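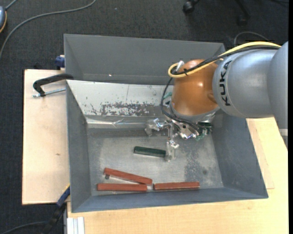 KUKA arm reaching into the bin, with four blocks on the floor of it.

Prikside Open Strings

README, last changed February 27, 2026

A set of 752 short recordings of open strings on violin and viola, made for people who write or test tuning software. Each file holds one bowed or plucked note with a little silence on either side.

What is in the folders

bowed/ has the long notes, full bow, no vibrato.
plucked/ has the same strings played pizzicato.
worn/ has 50 notes on old strings that no longer hold a true fifth. Leave these out if you only want clean pitch.
notes.csv gives one line per file: instrument, string, string make, player, and the pitch we measured.

All files are mono WAV. Names follow the pattern instrument, string, take, so viola_c_07.wav is the seventh take of the viola's C string.

How the recordings were made

Caoimhe Breathnach played the violins and Lucero Puma the violas, in the small hall at Llanos. The microphone stood level with the bridge. We tuned before every group of takes and wrote down any string that had slipped by the end.

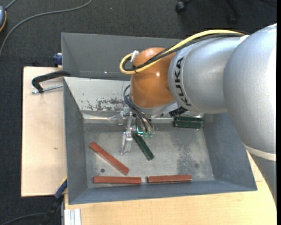

Pitch was measured over the middle of each bowed note, leaving out the start and the bow change. For plucked notes we skipped the first 300 milliseconds, where the pitch is still settling.

Known problems

Three files in plucked/ have a chair creak in the tail. They are marked "noise" in notes.csv.
The violin E string is sharp in several takes from May. The measured pitch is right, so the files were kept.
There is no cello yet.

Use

Free for any purpose if you name Prikside. The Vustiden tuner reads notes.csv as it is; Zitton needs the header row removed first.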